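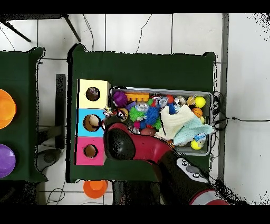 The green table, with the three boxes and the gray bin.

The Yellow Box

My aunt kept the toy room in Drornstead for twenty-three years, and when her knees became too bad for the stairs she gave the keys to me. It was February. I did not speak the language of the children yet, or only the part of it that is in schoolbooks, and she said this would be no problem because the balls did not speak it either.

The room was on the second floor above the Sfakianakis bakery. It had white tiles on the floor and a green table in the middle. On the table stood three boxes with round holes in the top, one yellow, one blue and one pink, and beside them a gray bin full of balls and other small things. My aunt called this "the work." The children came with their mothers or fathers on the bus number 155, took off their shoes at the door, and went to the work.

There was only one rule. A thing from the bin could go into any box, but the child had to decide which one. My aunt never said what the boxes meant. Some children put the tennis balls always in the pink one. Some put everything in the blue one, because they liked its hole. One little boy went each time to the yellow box and put in one thing only, and then he sat down with his back against the table leg and was finished for the day.

I noticed him in my first week. He was perhaps five years old. He did not talk, not to me and not to the other children, and his father also talked very little. The father sat on the low bench with his hat on his knees and looked at the window. When the hour was over he stood up and said "Thank you" to the room, and they went down the stairs, the boy first, holding the rail with both hands.

In the evening I emptied the boxes. This was the part of the job that I liked best. I took a chair, I put the bin in front of me, and I took the things out one after another. The spiky balls I washed in the sink with warm water. The white knitted cloth I shook out of the window over the street, and the light blue one also, although it lost its fluff and the baker's wife complained of it. Then I put everything back in the bin without any order. My aunt was strict about this. If the bin was in order, she said, the children would be afraid to touch it.

In the yellow box there was always the purple pom-pom.

At first I thought nothing of it. Then I started to hide it a little. I am not proud of this. I pushed it under the knitted cloth, or behind the orange block, or deep below the tennis balls at the far end. The boy came in, took off his shoes, and stood before the bin with his hands at his sides. He did not dig. He lifted one thing and laid it on the table, and lifted the next, until he had found the pom-pom. Then he put back all the other things, dropped the pom-pom in the yellow box and sat down.

I asked my aunt about it on the telephone.

"Which box?" she said.

"The yellow."

"And he does not take it out again?"

"No. He sits on the floor."

She was quiet for some time, and I could hear her radio. Then she asked if I had paid for the heating, and I said yes, and she told me good night.

The next time I left the pom-pom on top, in the corner of the bin, where he would see it from the door. I thought this would make him happy. He looked at it, and then he looked at me, for the first time, I believe. It was not an angry look. It was how you look at a person who gave you too much money back in a shop. He took the pom-pom, but he did not go to the yellow box. He pushed it down under the two cloths with his whole arm, until the elbow. Then he waited a moment and began to search for it.

The father saw this too. He turned his hat around on his knees.

"At home he hides the spoons," he said.

I did not know what to answer, so I said that we also had spoons, in the kitchen, if he would need them. It was a stupid sentence, but the father laughed, with a high voice that did not belong to his big shoulders. The boy stopped searching and listened until it was over.

After that day the father brought two cups of coffee from downstairs, one for him and one for me. We drank it on the bench. He told me that he repaired elevators for Seltix and that the elevators in this town were all too old. He told me that before, they had lived in Jaltow, near the water, in a yellow house. He said this about the color in the same way as he said the rest, between the rent and the wind, and I believe he did not hear it himself. I looked over at the table. The boy had just let the pom-pom fall, and he had one eye close to the hole.

I did not say anything. In my own language I would maybe have said something, and I am glad that I was not in my own language.

"Who else lived there?" I asked later, when the coffee was almost finished.

"His mother," said the father. "And a cat. The cat was gray, it was nothing special."

He put the cup down on the floor between his feet. There were other children in the room that day, two sisters who fought over the brown ball with the painted face, and I had to get up. When I came back he was already looking for the small shoes.

That evening I sat a long time before the boxes. I emptied the pink one and the blue one. I washed the green spiky ball and dried it in a towel. In the yellow box I could see a bit of purple through the hole, not much, only enough to know that it was inside. I had my hand already on the lid. Then I took the hand away, I turned off the light, and I left the box as it was.

So the next time there was no pom-pom in the bin. All the way up the stairs with my bread I had worried about this. He could cry, or he could refuse to come in. He stood before the bin and lifted out the things and laid them on the table, one after another: the tennis balls, the block, the small ball that looks like a basketball, the shiny blue one, the cloths. The bin was empty. I had never seen the bottom of it with a child in the room.

He walked around the table to the boxes. He is not tall, and he had to stand on his toes. He bent his head and looked into the yellow hole, and he stayed so for a while, breathing through the mouth.

Then he went back to the table and chose the brown oval ball, the ugly one that no child ever wanted. He carried it in both hands. He dropped it through the hole, very softly, next to the other one, and looked again to see how they lay.

"Cat," he said.

The father had the cup at his mouth. He did not lower it, and he did not drink either. The boy began to put back the things into the bin, the cloths first and then the rest. It took him until the end of the hour, and I held the door open so that the warm air from the bakery could come up.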